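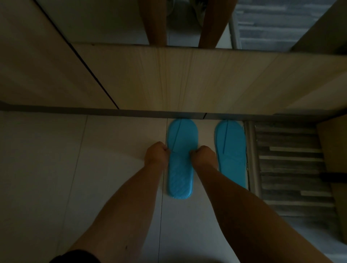
Can a robot put out a pair of slippers by the front door the way a person does?

Sometimes, if the slippers are stiff, the floor is clear and someone is standing by to step in. The trial results released this month by Nerkero say that is where home robots are with most small chores.

Nerkero Publishes Results of Household Chore Trial

Machines handled firm objects in fixed places; soft and thin items still went to people

Nerkero, a services company that prepares furnished apartments between stays, today published the results of a trial in which two mobile robots were asked to do everyday chores in working apartments. The trial took in 27 apartments managed by Stastau and covered seven chores, from emptying a dishwasher to getting the entryway ready for the next guest. The machines made 1014 attempts in all.

The company's finding is that the robots are not ready to work alone. They can take over parts of some jobs with a person in the apartment, and Nerkero plans to keep using them that way in a limited number of units.

The trial ended in July. It used machines supplied by Clallden and was scored by Makhubela, a testing firm hired for the purpose. Makhubela wrote the scoring rules before the first run and did not change them afterward.

What counted as done

An attempt counted as finished only if the apartment could be handed over without a person touching up that item. A towel on the right shelf with one corner hanging down was scored as unfinished. So was a mug put in the right cabinet upside down, if the apartment's instructions called for it right side up. Makhubela also logged each time a person had to stop the machine, move something out of its path or put an object back within reach.

"We used the same checklist we give our own staff on their first day," said Erhan Işık, head of operations at Nerkero. "It would have been easy to write a softer one for the machines and get nicer numbers. Our guests don't grade on a curve, so we didn't either."

The seven chores were emptying the dishwasher, carrying bagged trash to the door, wiping a kitchen counter, folding hand towels, stocking the bathroom, loading the washer and setting up the entryway.

Where the machines did well

Carrying bagged trash was the strongest result. The bags are tied in advance and left in one spot, and the route to the door is short in most of the apartments. Dishwasher work came next, as long as it was limited to plates and mugs. Flat lids and thin plastic containers were skipped or dropped often enough that Clallden's operators took them off the list partway through, and Makhubela scored those items as unfinished from that point on.

Counter wiping was mixed. Both machines followed the counter well and applied even pressure. Neither could reliably tell a stain from a pattern in the stone, and they sometimes went over a clean area many times while leaving a dried coffee ring next to it.

Where people are still needed

Entryway setup was among the weakest results, which surprised some of the people who planned the trial. On paper it is a short job. The worker shakes out the mat, wipes the threshold, checks the floor for anything left behind and sets out disposable slippers in pairs, side by side, toes pointing the same way.

Disposable slippers are thin and light. The soles bend, the strap across the top lies flat or crumples, and a pair tends to stick together coming out of the wrapper. A person picks one up by the edges with the fingertips of both hands, sets it down, and nudges it straight. The robots had trouble with each of those steps. They picked up two slippers as one, closed on the strap and pulled it loose, or let go a little too high so that the slipper landed crooked.

Entry floors caused trouble too. Many of the apartments have tile at the door and a different surface just past a metal strip. The machines could cross the strip, but one of them slowed nearly to a stop each time, and mirrored or glossy panels near the door led both to hesitate in front of objects that were only reflections.
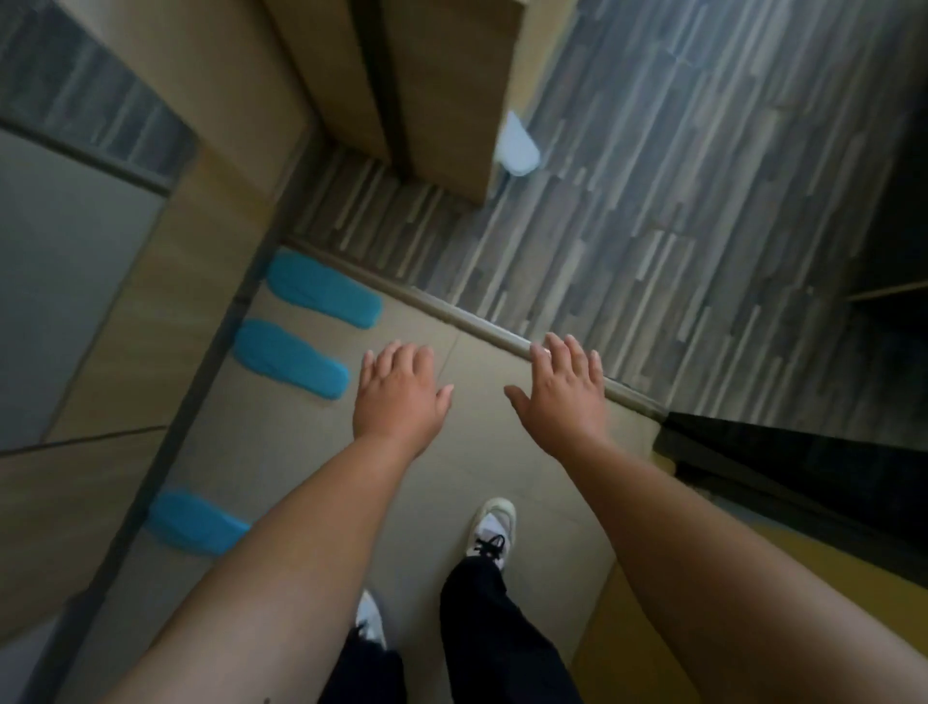
Ataberk Ersoy, asked for a response to the entryway results, said the chore had been judged too early. He said that a gripper with softer fingertips is already being tested, that a slipper dispenser mounted near the door would take care of the pairs sticking together, and that a household should not expect a machine to use the same motions a person uses. He added that he agreed with the towel scores and would not argue for changing them.

Nerkero said it had considered a dispenser and decided against it for now. Stastau's owners furnish their entryways in different ways, and some have no wall space near the door. The company also noted that any added fixture has to be filled, cleaned and repaired by a person, and that this time should be counted when anyone works out what a robot saves.

Time and labor

The trial did not show a saving in labor. A staff member was present for every run, and the time spent watching and resetting the machines was in most apartments longer than the time the chore takes by hand. Nerkero had expected this for the first weeks and had hoped the gap would close by the end. It became smaller for trash and dishes and stayed where it was for towels, bathroom stocking and the entryway.

Loading the washer fell in between. The robots moved sheets from a hamper to the drum without much difficulty, but left socks and washcloths in the bottom of the hamper and did not check pockets.

No furniture was damaged during the trial. Some dishes were broken, and Clallden replaced them.

"People ask me whether they should buy one of these for the house," Işık said. "I tell them what I would want to hear. If you have a person at home all day who doesn't mind keeping an eye on it, it can carry things and put plates away. If you want to come home to a finished apartment, you still need to hire somebody or do it yourself."

Effect on staff

Nerkero said no jobs were cut as a result of the trial and none are planned to be. Staff who worked alongside the machines were paid their regular rate for the full shift, including time spent waiting on a reset. Several asked that trash carrying stay with the robots in buildings with long hallways, and the company has agreed to that request.

Next steps

Both machines will remain in service for trash and for plates and mugs. Folding, bathroom stocking and entryway setup return fully to staff. Nerkero and Clallden will retest the entryway chore once the new fingertips are available, in the same apartments and under the same Makhubela scoring rules. Washer loading will be tried again with a shallower hamper.

The full scoring sheets, with guest and owner details removed, are available on request from the Nerkero press office. Requests to visit an apartment during a retest should also go to the press office and will need approval from Stastau.

About Nerkero

Nerkero cleans, stocks and inspects furnished apartments for property managers. Its work includes laundry, kitchen and bathroom preparation, minor repairs and entryway setup.

Press inquiries: Nerkero press office, 9 a.m. to 5 p.m.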